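Household Logistics, Unit 6: Small Food Items Outside the Kitchen

Lecture handout. Read before the practical session in June.

6.1 Scope

Unit 5 dealt with fixed storage: cupboards, refrigerators, pantry shelving. Unit 6 covers individually wrapped food kept in living and sleeping areas, such as buns, snack pouches, wrapped candy and single-portion cakes. These items are handled several times a day, are rarely entered in any household inventory, and tend to spread over soft furniture. The unit treats them as a storage problem with three variables: container, surface and light.

6.2 Terms

Primary wrap: the sealed bag or pouch in direct contact with the food.
Collecting container: any open box, tray or basket that holds several primary wraps together.
Host surface: whatever the collecting container stands on.
Drift: the movement of items out of the container and onto the host surface or the furniture next to it.

A collecting container does not protect food. Protection comes from the primary wrap. The container limits drift and makes the stock visible from above. Students regularly lose marks by confusing the two functions.

6.3 Containers

An open cardboard box is the usual choice. It weighs little, costs nothing if reused, and its walls keep light pouches from sliding. Its weaknesses are also known. Cardboard takes up moisture, the base softens, and crumbs lodge under the bottom flaps. A reused box should be dry, free of odor and free of staples.

Wall height matters more than floor area. If the walls are lower than the tallest item, soft packs fold over the edge and fall out when the host surface moves. If they are much higher, small wrappers collect in the back corners and are found late. For mixed snacks, a wall slightly higher than a standing pouch is adequate.

Soft-wrapped baked goods go in one layer. Pouches with firm contents may stand upright along one wall. Heavy items do not go on top of pastry.

6.4 Host surfaces

A table is preferred. A bed or a sofa is a yielding surface: it tilts the container when someone sits down, and bedding near the box hides whatever leaves it. The same surface often carries toys, cords and blankets, which raises the number of objects to be moved before the surface can be cleared. Patterned textiles make small bright wrappers harder to find.
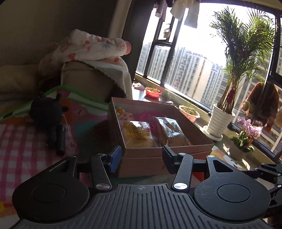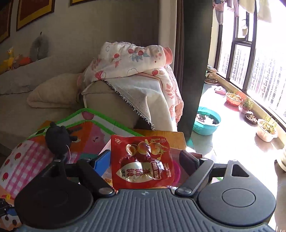

Both views: snacks, patterned textiles and a black plush toy in one living area.

Narayanan Iyengar objected to this section when the draft circulated, writing that a box on the bed is where people will put it whatever the handout recommends, and that the unit would be more use if it taught them to set a tray under the box and clear it at night. The point is accepted in part. The tray method has been added to 6.6. The ranking of surfaces stands.

6.5 Light and heat

Daylight through a large window warms transparent packaging quickly. Clear bags show the contents well and shield them poorly. Baked goods with a filling should be kept out of direct sun at all times of day. Opaque pouches tolerate light better, but the storage instruction printed on the pack takes precedence over any general rule given in this course.

Plants on a windowsill introduce water and soil. Keep food containers off any sill used for seedlings – the two uses conflict even when the sill is wide.

6.6 Procedure for clearing

1. Remove toys, cords and loose textiles from the host surface.
2. Take out all primary wraps and lay them on a table.
3. Discard empty wrappers. Check seals on the rest.
4. Read the date on each pack. Place the earliest date at the front.
5. Shake out the container. Replace it if the base is soft.
6. Return baked goods first, in one layer, then pouches along the wall.
7. If the container must go back on a bed or sofa, set it on a rigid tray with a raised rim.
8. Move the container to the kitchen at 9 p.m.

Step 4 is often skipped when the label is in a language the household does not read. Date formats differ between countries. Write the date on the pack with a marker in the local format.

6.7 Worked figures

The Plarnell exercise log records some 300 clearing runs. In 63 of them at least one item was found outside the container. Dividing 63 by 300 gives a drift rate of 21 percent. The rate is per run, and it does not indicate how many items drifted in each run.

6.8 For the practical

Bring one open box, one tray and a marker. Use the Memis sheet for recording and leave the last column blank until the group has compared results. Reports are limited to 3 pages, tables included.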